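Ticket: corrections form not reaching the news desk / old headlines still showing on politics pages
Project: Flerkus (site and comment system)
Raised by: politics desk, Jornero
Priority: high, then medium, then high again
Status: closed, with two bits carried over

Original report

Corrections form on the politics section is broken. Readers fill it in, get the thank you page, we get nothing. Only noticed because a councillor's office in Sandiditz rang up very cross, said they'd written in four times about the bypass vote story and been ignored. We hadn't ignored them. We never got them.

Also, same story, headline was changed in the morning and the old one is still showing on the section page and in shares. Old one says the council "scrapped" the bypass. It deferred it. Big difference round there and people are now accusing us of doing it on purpose. Comments are a mess.

Please treat as urgent. Editor wants to know by the afternoon meeting.

Log

09:40 – Picked up. Sent a test through the form from my own address. Thank you page came up fine. Nothing in the politics inbox after ten minutes. Nothing in spam either.

09:55 – Tried the same form on sport and on local news. Both arrive straight away. So it's politics only, or something politics has that the others don't.

10:10 – Asked desk if anything changed lately. Told no. Looked at the settings history, the section was renamed from "Council and Parliament" to "Politics" last month. So yes, something changed.

10:25 – Form looks up the inbox by section name. Old name has an inbox next to it, new name has none. Where there's no match it should fall back to the general newsdesk address. General newsdesk address is blank. Think it got cleared when we moved mail over to Duan and was never put back.

10:30 – So where do they go? They're saved in the database with a status of "held". Not lost. There are 94 of them.

10:35 – Told desk. Desk not happy but relieved. Asked me not to release all of them at once, they want to go through by hand and answer the oldest ones first. Fair enough.

10:50 – Added inbox for the new section name. Test sent. Arrived in under a minute. Second test from a phone, arrived as well.

10:55 – Put the general newsdesk address back in. Tested by making a dummy section with no inbox. Landed in newsdesk as it should. Dummy section deleted.

11:05 – Exported the held ones as a spreadsheet, sorted by date, sent to desk. Twelve of them are about the bypass headline alone. Councillor's office is in there, all four messages, plus one from somebody on the other side of the argument saying the headline was too kind. Not my department.

11:20 – On to the headline. Changed in the editor at 07:15, article page itself is right. Section page, front page box and share card all show the old one.

11:30 – Cleared the section page by hand. Came right. Front page box came right two minutes after. Share card still old.

11:45 – Share card is built seperately, first time somebody shares the link, then kept. It doesn't look at the article again unless the web address changes. Headline changes don't touch the address. So any story where we fix the headline after it's been shared keeps the old one going round.
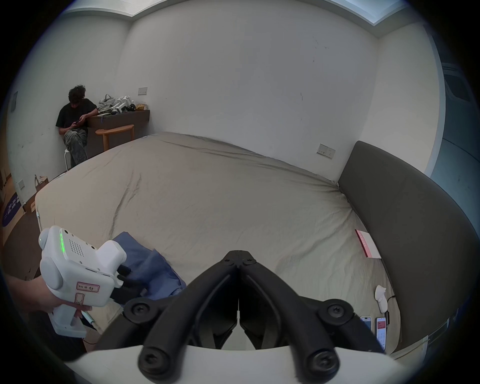
11:50 – Checked whether this is just today or has always been like this. It has always been like this. Went back through politics stories with a changed headline and the cards are wrong on every one I opened. Mostly small stuff, a spelling, a missing word. A couple are not small. One about the Sandiditz by-election still has the losing candidate "set to win" on it. Passed that to desk, they went quiet for a bit.

12:15 – Wrote a rebuild step so a card gets made again whenever the headline or the summary line is saved. Trying on the test site first.

12:40 – Works on test. Broke the picture on opinion pieces tho, card comes out with a grey box. Opinion keeps its byline photo in a different field. Fixed that, tried again, fine.

13:05 – Desk asked if we can just take the story down till it's sorted. Said that's an editor's call, but pulling it would make the people shouting cover-up shout more, and the old card would still be on everybody's timeline anyway. They're leaving it up with a note at the bottom saying the headline was amended and what it said before.

13:20 – Put rebuild step live. Bypass story card now right when I paste the link fresh. Posts from this morning will keep the old card, can't reach in and change those from our side.

13:35 – Ran the rebuild over older politics stories with changed headlines, batches of 50. First batch fine. Second batch slowed the whole site right down, had a call from sport. Stopped it.

13:50 – Restarted in smaller batches with a gap between. Slower but nobody's ringing me. 230 stories in total, should be done before the evening edition.

14:10 – Comments. Desk says readers are posting that their comments about the headline are being deleted. Had a look. Not deleted. They're in the moderation queue becuase the filter holds anything with the word "corrupt" in it, and under a story about a council vote that's most of them. Filter was set up for a libel scare a while back and left on.

14:20 – Haven't changed the filter, needs a word with legal. Moderator on shift is working through the queue by hand. Suggested a line above the comment box saying posts may be held before they appear. Desk wrote it, I put it in.

14:45 – Editor's meeting. Questions I got and what I said:

Did we lose any reader complaints? No, all held, all exported.
How long was the form broken? Since the section was renamed.
Could somebody outside have done it? No sign of that. It's a rename and an empty box.
Will it happen again? Not that way. Renaming a section now asks you for an inbox before it'll let you save.

16:30 – Rebuild finished. Spot checked a dozen cards from different months. One wrong, an old budget live blog, turned out somebody had typed the headline into the picture as well. Can't fix that from here, desk will need a new picture.

16:50 – Desk has phoned the councillor's office. Apology given for the silence, apology not given for the story, which stands. They've asked for that in writing. Letters page is dealing.

Friday, first thing – Checked overnight. Form messages coming in normally, no new ones held. No cards out of date. Site speed normal. Desk has answered all the bypass messages and is partway through the rest.

Still open, moved to own tickets

Moderation filter word list, waiting on legal. Leave alone until they come back.

Alert when anything sits as "held" for more than a day. There isn't one at present. Want it going to me and to the desk, not only to me, I'm not in at weekends.

Reply from desk

Thanks for this. Can the settings page please say who changed what, in plain words? We said no to "has anything changed" because none of us thought of a rename as a change. Also the by-election card, please can you confirm it's gone as the candidate's agent has now spotted it.

Reply

Confirmed, card rebuilt, pasted it in three places and it shows the right headline. Old posts with it still exist, same as above, you'd have to delete your own and post again. Who-changed-what is there already but hidden under Advanced, will move it up. Closing this one.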